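Coffee rings and milk residue on matte white tabletops: what are you using?
Materials & Surfaces > Cleaning and Maintenance

stullar_bench
Original poster
We have 14 white melamine tables in a shared work area, all the same batch. Matte finish, rounded corners, in use for over a year. Coffee with milk leaves a faint tan ring that survives a dry wipe and sometimes a damp one. Current procedure is a folded microfiber cloth, tap water, then a second pass dry. Rings left overnight need three or four passes, and I am starting to see shiny patches where people rub hard. Looking for a procedure that doesn't polish the matte out.

Kaltthorpe
What is the dwell time on the water? If you wipe immediately you are only moving the soluble part. Milk protein needs to rehydrate. Lay the cloth flat on the ring, leave it two minutes, lift, then wipe once with a clean face.

stullar_bench
Original poster
No dwell at all. People wipe and walk off. I will try two minutes. One of the tables is below, with the type of cup and cloth in use. 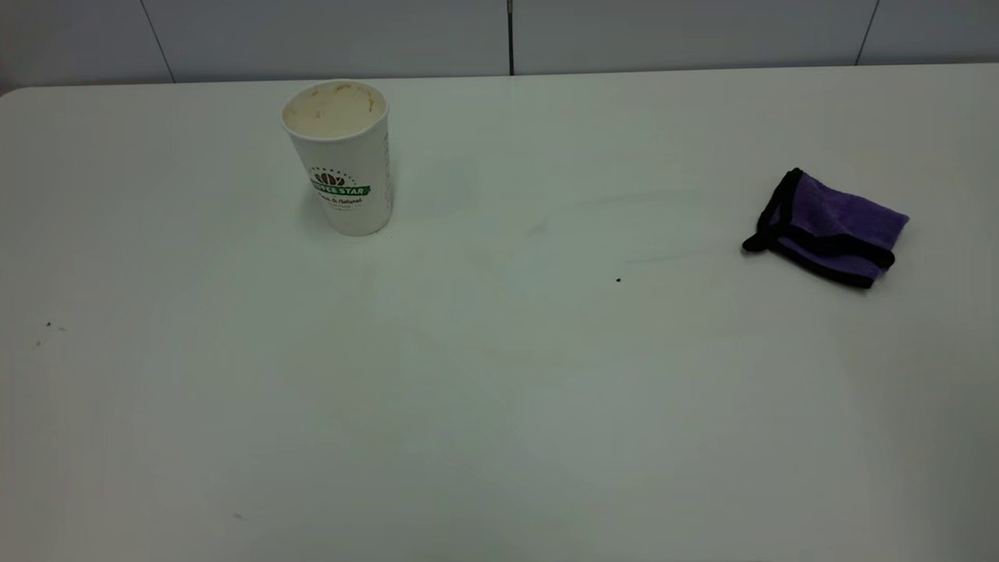
Nasrin Najafi has posted on this board before that the drink is a minor factor and the cloth is the usual cause of gloss, and she repeats it in this thread: a microfiber washed with fabric softener stops absorbing, so people compensate with pressure, and pressure is what burnishes a matte surface. Her test is to put a few drops of water on a spare board and touch the cloth to them. If they don't go in at once, rewash with plain detergent at a higher temperature and no softener.

darer77
Partly agree. Softener is bad, but I have seen burnishing with new cloths too. Any microfiber with grit in it is an abrasive pad. Fold in quarters and you have eight clean faces. Most people use one face until it is gray, then refold it the same way.

Kaltthorpe
Eight faces only if you open it and turn it inside out. In practice four.

darer77
Eight. Fold in half, fold in half again, use front and back, reverse the outer fold, and so on. It is on every janitorial training sheet.

guillot_m
You could skip all of this with a melamine foam sponge. One pass and the ring is gone.

Nasrin Najafi
Please don't. Melamine foam is a fine abrasive. On a matte face it will take the ring off and leave a patch that shows whenever the light is low. If you want numbers, it cuts somewhere near 3000 grit paper, depending on the maker. It is fine on a glazed mug.

guillot_m
I have used it on my own desk for years without a mark.

Nasrin Najafi
Is your desk matte?

guillot_m
Satin.

Kaltthorpe
Then it started out closer to where the sponge was taking it. Not a useful comparison for the OP.

darer77
Detergent: a neutral pH dish soap, 2 ml in 800 ml of water, in a spray bottle. Spray the cloth and leave the table dry. Spraying the table puts liquid into the edge banding and you get swelling at the corners. Rinse pass with plain water, then dry. If you skip the rinse, the soap film collects dust and looks like a stain a week later.

stullar_bench
Original poster
Edge banding is sound so far. Is there any case for coasters? I would like to avoid them. They migrate.

Kaltthorpe
With paper cups the ring usually comes from a drip running down the outside and pooling under the base rim. A lid that seats properly removes most of it. Coasters only move the ring to the coaster.

darer77
Coasters work fine. You wash the coaster.

stullar_bench
Original poster
Update. Two-minute dwell plus the 2 ml mix, tested on five rings from the previous afternoon. Four lifted in a single wipe. The fifth had been there longer and needed a second dwell. No change in gloss by eye. I also ran the droplet test on the cloths, and the older ones failed. They are being rewashed without softener.

Nasrin Najafi
Check the gloss with a flashlight held almost flat to the surface. Overhead light hides it.

guillot_m
And the patches that are already shiny?

Nasrin Najafi
Permanent, as far as I know. I tried to even one out with a 400 grit pad on a scrap board. The gloss went away and so did part of the overlay. I would leave them alone.

darer77
Same result here with a gray nonwoven pad. Put a monitor stand on it.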